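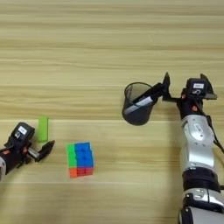
Light wood tabletop, April.

Progress report: Ostenia reading room, acoustic and lighting works
Prepared by Aarti Singhal for Omprakash Uniyal

Work in this period covered the ceiling absorbers, the replacement light fittings and the door seals. The absorber installation is complete on the north side. On the south side, 6 panels remain to be hung once the sprinkler contractor has signed off the revised head positions.

Reverberation was measured before and after the north side was finished. The mid-band figure fell in both measurement positions, but low-frequency decay is still longer than the design value. Biswas has proposed deeper panels on the rear wall — a change that can be met from the existing contingency.
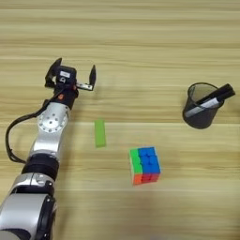
Lighting is behind program. Fitel delivered 20 fittings, of which 11 have been installed and tested. The others are held in storage until the dimming drivers arrive. Desk-level readings under the installed fittings exceed 800 lux at full output, so the default setting will be lowered at commissioning.

The door seals were fitted by Pleson. The east door now needs more force to open than the access standard allows, and the closer will be adjusted at no charge.

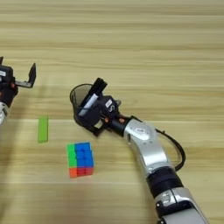
Spending is within the approved budget. The invoice for the ceiling works has been checked and passed for payment. The retention sum is unchanged.

Two risks stay open: the driver delivery, and access to the ceiling void during opening hours. Night work has been priced but not ordered.

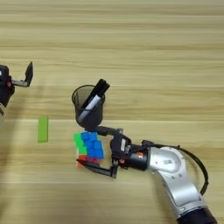 Next period: hang the south panels, install the held fittings, repeat the acoustic measurements with the room furnished. A decision on the rear wall panels is requested before the end of the month.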